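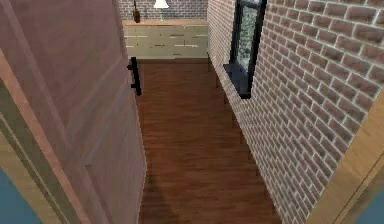
*1 min read*

**Progress report, Kincombe light art trail**
2019-01-26
Prepared by Naomi Urio for the Mackay Fund

Site work covers the period since the first grant payment. Four facades were proposed; two are confirmed, the corn hall and the Rultley Street chapel. The library was dropped after the street lighting survey showed too much spill on the upper floor. A replacement wall is under review.

**Artists.** Contracts are signed with Ívar Lund (corn hall, projection mapping) and Kanini Lema (chapel, slide-based work). Lema has delivered a full test sequence. Lund's content is 2 weeks behind schedule — the facade model had to be redrawn after the scaffold came down and the cornice line changed.

**Equipment.** Projectors are on hire from Plutetti. The throw distance at the chapel is 55 feet, which the standard lens can handle. The corn hall needs a longer lens, quoted separately and within the contingency line.

**Power and access.** Godfrey Mwakalinga has completed the load calculations for both sites. The road closure application is with the city; a decision is expected in February.

**Public input.** The survey closed with 383 responses. Most comments concerned parking and closing time. Musyoka Mwakyusa is coding the written answers, and the table will be sent with the next report.

**Budget.** Spending is on plan except for artist travel, which is over by about 2 percent. No change to the grant total is requested.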